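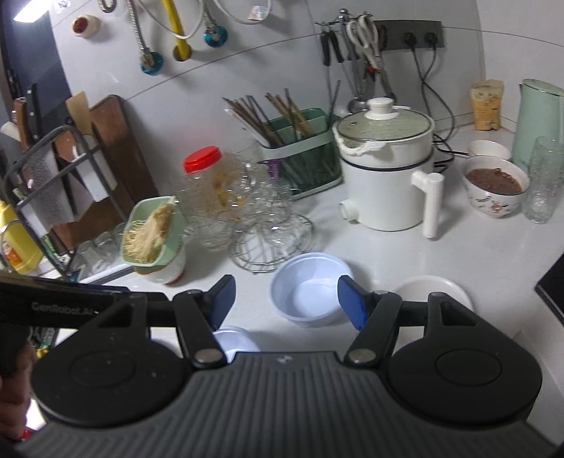 Two millimetres of extra pad travel is worth more than any change of controller, according to Silviu Gavrilă, who would like to see the next round of tests drop the software comparison altogether. The remark came at the close of a gripper trial run by Fusitz, which published its first results on Sep 20, 2023.

The trial set three sets of finger pads against each other on ordinary kitchen crockery: bowls, flat plates and drinking glasses. Each set was used first on a hand-held gripper, worked by a person at a domestic counter, and then on a bench arm running the recorded motions. The aim was to find out how much of what a person does with the hand tool survives the move to the arm, and how far the choice of pad affects the result.

Fusitz logged 888 attempts on the arm. Of these, 642 ended with the object lifted, moved and set down inside the marked area. A further 123 were lifted but set down outside it. The remainder were failed grasps, in which the object either slipped before clearing the surface or was pushed away by the first finger to make contact.

Bowls gave the best figures for all three pad sets. The sloping side lets both fingers settle below the rim, and small errors in height made little difference to the outcome. Glasses came second. Flat plates were the weak point throughout, with most failed grasps recorded on them. A plate lying flush on a worktop leaves very little edge for an angled pad to get under, and the arm controller tended to stop the closing motion as soon as it registered contact with the surface.

The two controllers on test were the Mando and the Sokol. The Mando closes at a fixed speed and holds at a set current. The Sokol slows before contact and adjusts the holding force during the lift. Fusitz had expected the Sokol to do better with glasses, and it did, though by a smaller margin than the team had planned for. On bowls the difference was too small to separate from the normal spread between sessions. On plates both controllers did badly, and the Sokol took longer over it.

Pad material had a clearer effect. The softest of the three sets gripped well at the start of each session but picked up dust and flour from the worktop, and holding force had to be raised as the session went on. Wiping the pads between runs restored the original figures. The medium set changed least over time and is the one Fusitz will carry forward. The hardest set marked two of the glazed bowls and was withdrawn before the final session.

Camera position was also looked at, although only in outline. A wrist camera mounted behind the fingers gives a steady view of both pads, but the fingers themselves hide part of the object at the moment of closing. Moving the mount upwards by one hole improved the view of the object and made it harder to judge the gap between pad and worktop. Mircea Iordache, who wrote the trial report, recommends leaving the mount in the lower position and adding a second, fixed camera at the side of the counter – an arrangement that has not yet been tested.

The report lists several limits. All the hand-held recordings were made by right-handed operators. The bench arm was fitted at one height only, and no attempt was made to lift anything filled with liquid. Lighting at the counter was left as found, with no extra lamps, and the report notes that reflections from clear glass caused more tracking errors than any other single item.

Iordache does not share the view that the controllers can be set aside. In the report he argues that the plate results point to a fault in contact detection, and that extra pad travel would only hide it. Gavrilă's reply is that the people using the hand tool got under the same plates by tilting the wrist and letting one pad slide, a movement the present fingers allow only near the end of their range.

Both changes will be tried. Longer fingers have been ordered from Bulstead, and a revised contact threshold is being written for the Sokol. The second round is planned for December, using the same crockery and the same marked areas, with the medium pads fitted throughout. Session logs from the first round are available from Fusitz on request.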